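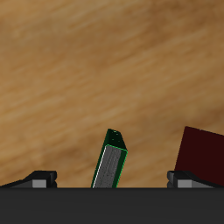 2022-10-14

The office received the Department's reply on the Niltow Street bus shelters this morning. It runs to two pages and commits to very little. The Department accepts that the three shelters removed in August have not been replaced and states that the matter is "under active review." I have asked for a date by which the review will end.

The petition now stands at 3,576 signatures. It passed 1,000 in its first week, chiefly through the efforts of residents at the Dridoso end of the route, where riders wait on an open shoulder beside the turning lane. Copies will be tabled at the next sitting.

At 10 I met with Abena Boateng of the Gkikas Riders' Association. Ms. Boateng presented the Association's position clearly. Its members ask that temporary shelters be installed before winter, that seating be restored at the hospital stop, and that the timetable be posted again in large print. The first two requests fall to the Department. The third falls to the operator, and I undertook to write to the operator before the close of business. The letter was sent this afternoon.

Ms. Boateng also raised the condition of the curb outside the Damov library. The ramp there does not line up with the place where the bus doors open, and passengers with wheelchairs or strollers must travel along the roadway to reach it. I was not aware of this. The City Engineer has been asked for a written report and for the cost of moving the ramp.

The afternoon was given to the draft budget submission. The transit section remains too long. I have removed the paragraphs on ferry parking, as they repeat last year's submission, and moved the shelter request to the first page.

A resident telephoned at the end of the day to object to the proposed stop on Niltow Street, on the grounds of noise and loss of parking. The objection has been recorded and a copy of the plan will be mailed to her.

Outstanding: reply to the school principal regarding the crossing guard; confirm the room for the public meeting.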